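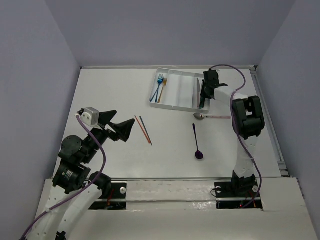

Cutlery and the white tray, 25 May-ish muddle

Moving week in Carnden, day 2, and I'm already sick of tape. Kiều Lò rang at breakfast to say the van from Hendov was stuck, so I sat on the stairs and ate cold toast (lovely, really!).
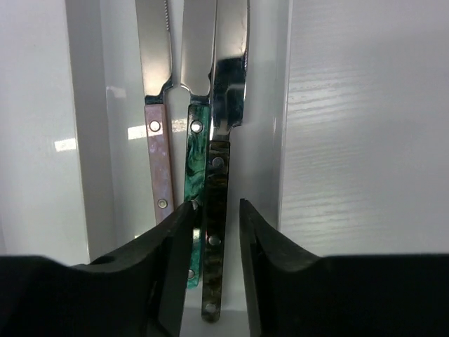
Then she rang again, the van was fine, and could I find 155 quid for the driver in cash? I could not. Walked to the bank in the rain.

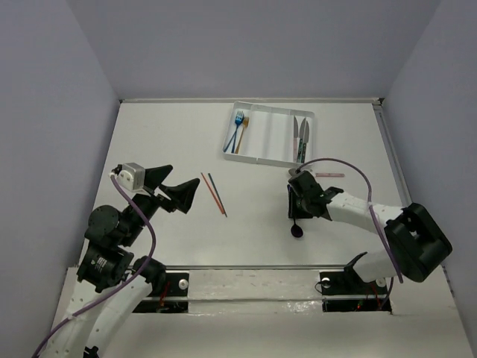

Evening

Soup with Aurelia Crăciun from upstairs. She's been here since January and says the boiler bangs at 5 every morning, so that's something to look forward to. 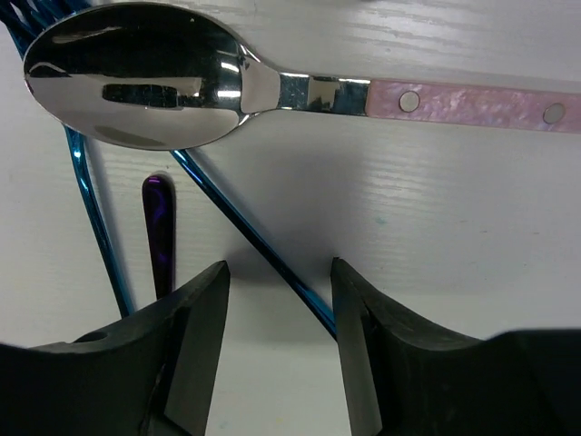 Mum wants to know if I've rung the gas people. I haven't. She's also sending me her spare dinner things, and I said only if there's a spoon with a pink swirly handle and the little silver rivets, as I've gone daft for those. Bed now, no curtains yet.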